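Teaching Your Arm to Ask for a Table Layout Before It Moves

Posted by Adelmo Serra in Perception, Tutorials

If you followed the last tutorial you have a working grasp planner and a detector that spits out boxes. Great! Now we get to my favorite part, which is turning those boxes into a small table map that the planner can query. I love this step because it's where a pile of loose scripts starts to feel like one system.

We'll use Farkel for the detection messages and Punico for the planner. Notex handles the logs. If you use something else, the ideas carry over fine, but the setting names will be different.

Step 1: Get a clean overview

Park the arm in its home pose, out of the head camera's view, and grab one still. Run the detector on that still before you try live video. You want to know what the labels look like when nothing is moving. 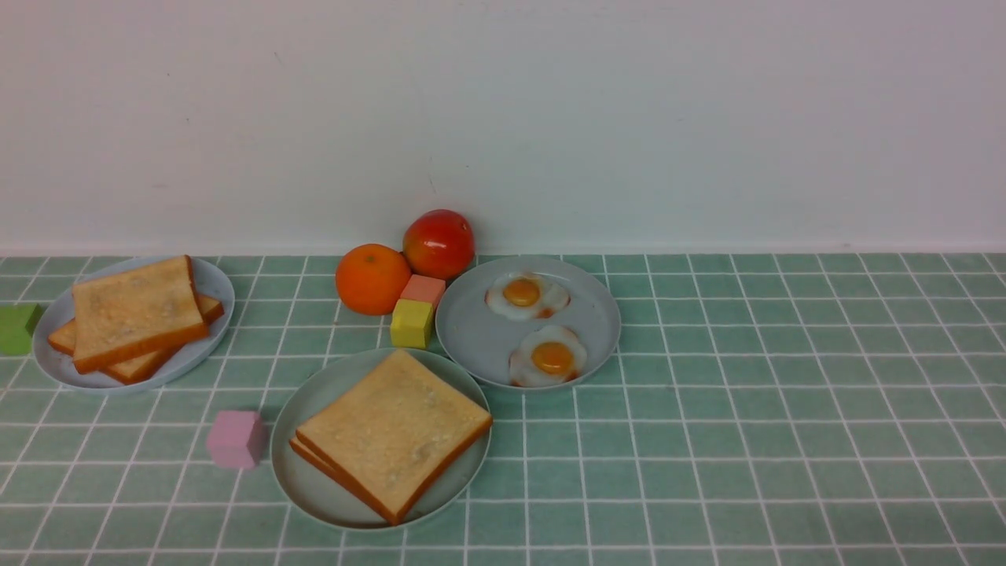
Head camera view, breakfast layout: three plates, four cubes, an orange and a tomato.

Our breakfast set is a nice test because so much of it comes in pairs. Two of the plates hold bread, so "bread plate" is a bad name for anything. Give every detection an ID first and a label second. In the map file, an entry needs an ID, a label, a center point, a footprint and a score. The orange and the tomato are close together and both round, so check those two labels by eye before you go on.

Set merge_distance low to begin with. If it's too high, the yellow and salmon cubes come back as one lump, and you will spend a happy afternoon blaming the depth data (I did).

Step 2: Put everything in one coordinate frame

Choose the table as your base frame. Please don't use the camera! Everything the planner cares about sits on the table, and the table doesn't pan or tilt.

Grout lines are a gift for this. They give you straight edges in two directions, so you can fit the plane and the heading together. Open the Punico calibration panel, click along one line toward the wall and one line across, and save. Then turn on the grid overlay and see whether it sits on top of the real lines. Look at the far corners too – a heading error that's tiny up close gets easy to see back there.

Step 3: Add the wrist camera

Now the fun bit. The head camera knows where things are in general, and the wrist camera fills in the close detail. Start the wrist stream, open the map viewer next to it, and move the arm slowly over the open part of the counter.

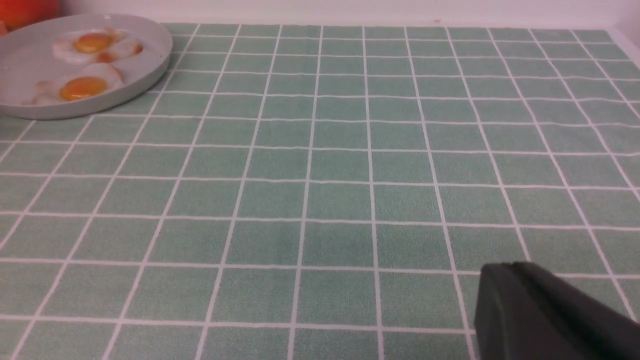

Keep the speed limit on while you do this. For each wrist still, the map node takes the arm pose, projects the known items into the wrist view, and compares them with what the detector found. A match updates the old entry. Anything with no match goes into a waiting list, and it has to show up in 3 stills in a row before it becomes a real entry.

That waiting list matters a lot more than I expected. Eggs are a good example of why. The detector likes to split a fried egg into a yolk and a white, and without the list you end up with a map full of tiny orange circles. Set parent_label to "egg" and both parts fold into a single item.

You also need a mask for the gripper. The fingers are always somewhere in the wrist view, and an unmasked finger will turn up in your map as a large dark obstacle that follows the arm everywhere. Make one mask with the fingers open and another with them closed, then let the gripper state pick between them.

Step 4: Handle items at the edge

A plate that's half out of view still has a center, but the detector will guess it wrong. Turn on edge_hold. With this on, any box touching the image border can confirm an item but can't move it. In my log, 293 of 1,406 wrist detections touched a border, so this one switch cleaned up most of the jitter.
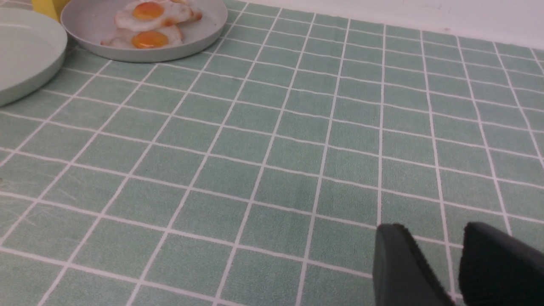 Photo: Adelmo Serra / Morelli bench setup

Try a few poses with the plates pushed into a corner of the wrist view and watch the IDs. They should stay put. If an ID changes each time you move, your match radius is too small; raise it a little and run the same poses again.

Step 5: Ask the map a question

Open the Punico console and type:

find free near plate_2

You should get back a patch of clear table and a score. Now ask for the nearest cube, then for everything within reach of the gripper. It's so satisfying when the answers line up with what you see on the counter!

If the query hangs, check that the map node and the planner agree on the port. Mine is set to 510 in both files.

Common problems

Items float above the table: redo the plane fit from Step 2.

Duplicate plates: the wrist and head clocks don't match. Sync them and clear the map.

The finger mask leaves a thin dark rim: grow the mask by a few pixels and save it again.

The next tutorial covers picking a cube from a crowded spot using the same map file, so keep your copy.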